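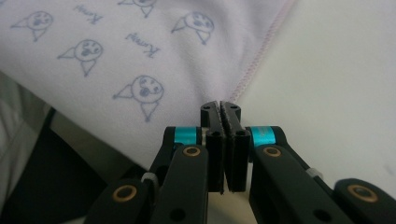
Estby
Posted April 10, 2021

Gripper closes fine on an empty jaw but keeps missing the hem on thin cotton

I look after one hand-held gripper at a small workshop, and we use it to practise picking up and folding baby sheets before the same jaw goes on the arm in the folding cell. It is a linkage type, with two black fingers on cyan collars and brass bushings in the side bars. The fingers have ridged inner faces and they come together with hardly any gap, so I don't think the closing is the fault. The trouble is at the edge of the cloth. On the printed sheet with the cartoon animals there is a thin pink overlocked hem, and I aim the tips straight at it. About half the time the jaw shuts and comes away with nothing, or it takes a few threads of the stitching and drops the sheet as soon as I lift.

Thicker things are no problem. Towels, fleece and folded muslin all hold. It is only single-layer cotton, and it is worse when the sheet is lying flat on the table than when it has a fold in it.

What I have done so far:

Cleaned the ridges with a dry brush. There was lint in the bottom grooves but not much.
Checked the screws near the tips. One on the left finger took an eighth of a turn, the others were tight.
Put one drop of light oil on each pivot. No change.
Tried closing more slowly. Slightly better, but I would not swear to it.

I keep a tally for each sheet. Yesterday it was 207 tries at the hem and 84 of them were no good, all on the same sheet. I can get replacement fingers from Zivitside but they want 8 working days, and I would like to know whether the fingers are the fault before I order. Has anyone set up a jaw like this for thin fabric?

Jemal

Before you buy anything, look at how you come in to the cloth. A flat sheet on a smooth table gives the jaw nothing to get hold of. If both tips land on top of the fabric and close, they have to push up a ridge between them first, and thin cotton on a slippery surface will often just slide.

Two things to try. Open the jaw only as far as you need, a couple of centimetres at the tips, and press down lightly before you close. The cloth should bunch up between the fingers. If it slides along with one finger and not the other, you are not pressing evenly, and you need to straighten your wrist. The other thing is to come in from the side of the hem, with the lower finger flat on the table so that it goes underneath. That works well on a hem that has curled up a little and badly on one that has been ironed.

I would also stop aiming at the stitching. Overlock thread is smooth and it stands higher than the cloth, so the ridges sit on the thread and never reach the fabric. Go a finger's width in from it.

As for the oil, wipe off whatever you can see. It creeps down the bars and gets on the pads in the end, and then you have a mark on every sheet.

Dostar

Sounds like worn pads to me. Ours were the same. Change them.

Estby

Thanks both. I tried going in from the hem this morning and it is a good deal better on the part of the sheet that has a fold in it. Flat areas are still poor. I have wiped the pivots down as well.

Dostar, which pads did you have? I would like to know what I am comparing with.

Dostar

Don't remember the part. Black, came with it. They had gone shiny.

Jemal

I had a bit more time tonight, so I will go through the checks in the order I do them. It takes me half an hour with a cup of tea.
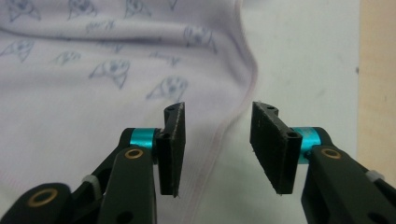 Start with the jaw open and level, and don't touch any screws yet. What you want to know is whether the two sides are doing the same thing. Hold it over something with a straight line in it and bring it halfway shut. With the pads tilted in towards each other and the pink hem running down behind the gap, you have a line to compare the two sides against, and a pad that lags behind the other will show up quickly. Do it a few times from fully open. If one side is always late, the slack is in that side's linkage and new pads will do nothing for it.

Next, hold the left arm still near its lower bushing and try to rock the finger with your other hand. Then the same on the right. A very small amount of play is normal. If it clicks, the brass ring has worn or has come loose in its hole. A loose ring can be pressed back in, but a worn one has to be replaced, and I would do both sides together so that they match.

Look at the white zip ties while you are there. Turn each one so that the head faces away from the moving bars and trim the tail flush. A long tail can catch on the next bar as the jaw opens, and you feel it as a slight stickiness that comes and goes. Don't pull them any tighter than they need to be.

Then the pads. Close the jaw on a strip of ordinary printer paper and pull. Do it at the tips, then in the middle, then low down. It should drag the same at all three. If the paper is tight low down and comes out freely at the tips, the fingers are splayed and thin cloth will slip out just as you describe. Slacken the small screws on the bracket, close the jaw gently on a folded piece of paper, and tighten them again with it closed. Go from one screw to the other a little at a time – if you do one up fully first, it will pull the pad round.

If the paper drags evenly everywhere and the cloth still slips, then Dostar may be right and the surface has gone. Rub the pad with a clean thumb. It should feel rough all over. A smooth patch near the top is what you are looking for, as that is where a hem wears it.

Last, put something under the sheet. I use an old blanket with a cotton cover over it. The tips can sink in a little and the fabric comes up between them without you having to press hard. It made more difference to my numbers than anything I did to the gripper, though of course it is no use to you if the real cell has a bare table.

Estby

Paper test done. Tight at the bottom, fell out at the tips on the left side. I had the bracket screws a bit loose after my own fiddling, so that one is probably my fault. Set them again with the jaw closed on folded paper, as you said, and the pull now feels the same all the way up.

The rocking test was fine on both sides, no click. One zip tie did have a tail on it and I have cut it back.

The cell has a bare table, so I am leaving the blanket out for now. I did 4 short runs on the same sheet after the change, going in past the stitching each time, and dropped it twice, both times on the flat part. I'll hold off on the Zivitside order and check the screws again in May.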